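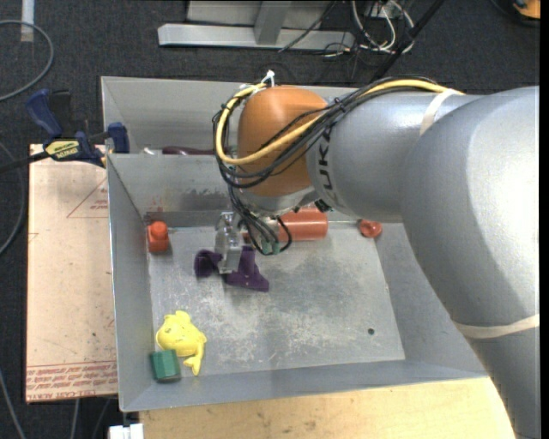
Le bras au-dessus du bac, câble jaune apparent.

Expo données et VR à la bibliothèque universitaire – vos avis ?

kswanson
Bonjour à tous. Je suis passée en novembre voir l'installation Remis, au rez-de-chaussée de la bibliothèque. Pour ceux qui n'ont pas suivi, ce sont les relevés de bruit de la ville convertis en un paysage qu'on parcourt au casque. Il y a 13 quartiers, chacun avec sa couleur. J'ai aimé l'idée, moins la durée : 8 minutes par personne, et une seule place. Quelqu'un d'autre l'a faite ?

mattes_h
Oui, vers 17 h, sans attente. Le son est réussi. Par contre je n'ai pas compris l'échelle. Une colline haute, c'est un quartier bruyant en moyenne, ou un pic isolé ? Le cartel ne le dit pas.

Niall.M
C'est la moyenne sur 168 heures, donc une semaine complète. C'est écrit dans le livret, page 2.

mattes_h
Le livret, il fallait le demander à l'accueil. Une légende qu'on doit aller chercher, pour moi c'est un défaut.

Niall.M
Pas d'accord. C'est une œuvre, on n'est pas devant un tableau de bord. Si on veut les chiffres, les fichiers sont en ligne.

sheena_rk
Je travaille sur des données urbaines et je suis plutôt de l'avis de Mattes. Dès qu'on annonce des mesures réelles, le visiteur repart avec l'idée que tel quartier est pire que tel autre. Lisser sur une semaine efface les nuits, or c'est la nuit que les gens se plaignent.

kswanson
Je n'avais pas pensé aux nuits. J'habite près de la gare et ma colline était toute petite, ça m'avait étonnée.

kenna_g
Question pratique : c'est faisable avec des lunettes ? J'ai renoncé à l'expo Yeon l'an dernier, le casque appuyait trop sur les branches.

mattes_h
J'en porte, c'est passé en desserrant la sangle arrière. Monture fine, je précise.

Niall.M
Il y a aussi une version sur écran dans la salle de lecture, à côté des périodiques. On perd le relief mais on peut rester autant qu'on veut.

sheena_rk
La version écran permet de choisir l'heure, d'ailleurs. Dommage de ne pas l'avoir mise dans le casque.

Niall.M
Là-dessus je te rejoins.

kenna_g
Merci, je commencerai par l'écran. Il faut réserver pour le casque ?

kswanson
Pas quand j'y suis allée, on s'inscrivait sur une feuille à l'entrée.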